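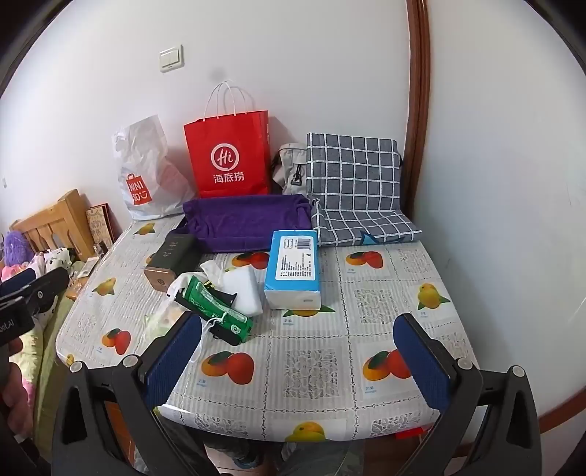
Wipe it, don't wash it, was the first thing a reader wrote in when I put up the short version of this article, and a second reader came right back with the opposite advice: a plastic tablecloth can go in the bathtub with dish soap and be none the worse for it. I've done both, so I'll get to cleaning further down.

Plastic tablecloth

A plastic tablecloth is a table covering with a smooth, wipeable face. People call it vinyl, oilcloth, PVC, or just "the plastic," and they mix the words up all the time (so do I). Strictly speaking, oilcloth was fabric coated with boiled linseed oil, and it smelled like it. The modern stuff is usually a sheet of vinyl, sometimes with a fuzzy backing so it won't slide around.

Background

Coated cloth had been in kitchens for a long time before vinyl came along and pushed most of it out in the middle of the twentieth century. Vinyl was cheaper, it didn't crack as badly along the folds, and you could print anything on it. My grandmother bought hers off the roll at a hardware store called Whitfield, where they cut it with a giant pair of shears on a chain. I thought that was the best store in the world!

Patterns

I could go on about patterns all day. The classic is fruit, and the second classic is fake lace, and a surprising number of cloths have both at once. Mine is like that: pale gray and white with thin stripes, squares marked off by dark lines that look like little chains, flowery lace panels, and fruit. It has a good shine to it too. The fussier the print, the better it hides crumbs, and I will defend a busy tablecloth against any plain one.

Checks and gingham are the other big family. Solid colors exist, but they show every ring and scratch. The pattern name on my roll was Solent, which tells you nothing at all about fruit.

Thickness and size

Thin ones are sold folded in a packet and they keep those fold lines forever, or close to it. A hair dryer on low helps. Thicker ones come off a roll and lie flat from the first day, and that's what I'd buy if you can carry it home. There's also clear vinyl, which people lay over a nice cloth so they can see it without ever spilling on it.

For size, measure the table and add the drop you want on each side. I like 5 inches. More than that and it catches on my knees, and with small kids in the house a long drop is just a handle for pulling the whole dinner down. My last piece was 63 inches long, bought from a shop called Ustora, and I trimmed the end with kitchen scissors. Cut edges don't fray, so there's no hemming.

Everyday use

Dinner is only part of it. A kitchen table in most homes I know is where everything lands when you walk in the door: shopping bags, boxes, whatever was in your arms. My own table gets a plastic MINISO bag at the back, a red paper bag with 海底捞 on it standing up against the wall, and then cloth things and boxes in front of those. The plastic takes all of that very well. You can slide a box across it, put down a bag that's been on the floor of a bus, and wipe up later.

What it doesn't take well is heat. A hot pan will leave a mark or stick, so keep trivets handy (I own 2 and can never find either). Newsprint and cheap dyed bags can also leave color behind if they sit there damp.

Cleaning

Back to my two readers. A damp cloth with a drop of dish soap does the daily job. For the yearly job, the bathtub works fine: lukewarm water, soft brush, then hang it over the shower rod. Skip the washing machine unless the label says it's okay, and skip the dryer no matter what. Ballpoint ink comes off with rubbing alcohol if you catch it early, though I'd try a corner first, as it can lift the print along with the ink.

Storage

Roll it, print side out, around a cardboard tube. I use the tube from a roll of Tivden wrapping paper and tie it with a strip of old pillowcase. Rubber bands leave dents. Mine stands behind the pantry door next to the broom.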